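Consumer Behavior, Unit 6
Reading notes: what "natural" does on a label
Instructor: Natalie Tunstall

Start with the claim the textbook makes in chapter 2, that shoppers pay more for goods with natural-looking surfaces. Maybe they do. The evidence offered is one store survey by Nicanor Tapia, with 41 people answering and no control group. I would not bet a grocery budget on it.

Problems to raise in discussion:

- People were asked what they would pay. No one opened a wallet.
- "Natural" was never defined. Did they mean the material, the color, or the word on the tag?
- Of the 41, 35 were already regular customers of the store, Fliretti, and presumably liked what it sold.

Tapia's later paper drops the word "prefer" and says "notice." Read both and ask why the textbook quotes only the first.

A second claim is that wood grain reads as warm next to plain white. Lighting gets very little attention in this literature, and it should get more. Put a warm lamp over nearly anything and people will call it cozy. Until a study varies the light and the surface separately, we can't tell which one is doing the work. 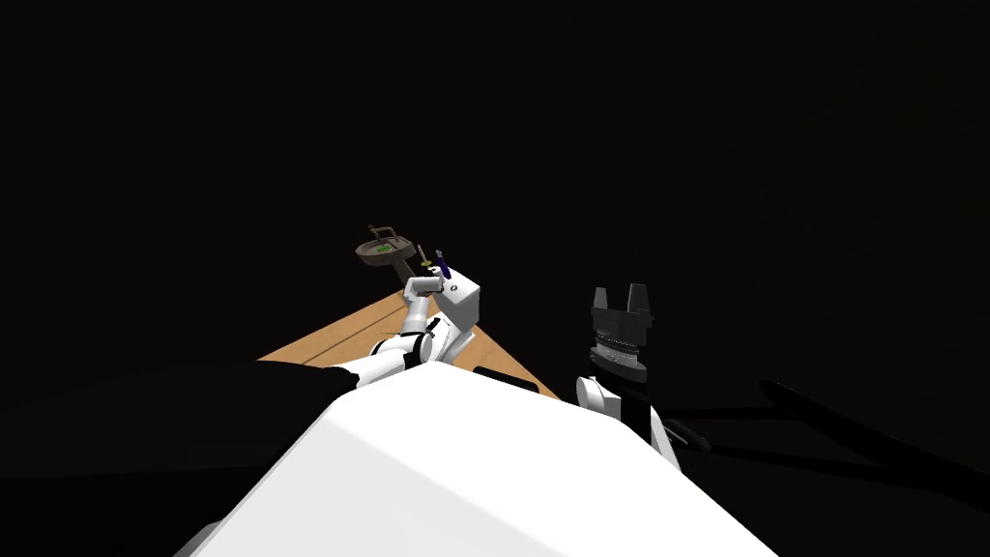 Fig. 6. Tan wood tabletop and glossy white surfaces under warm light, dark surroundings (computer rendering).

For next class: find one ad that uses the word "natural" and write down what it would take to prove the claim false. If you can't think of anything, say so and explain what the ad is selling instead. One page, typed. Summaries of the chapter will be handed back ungraded.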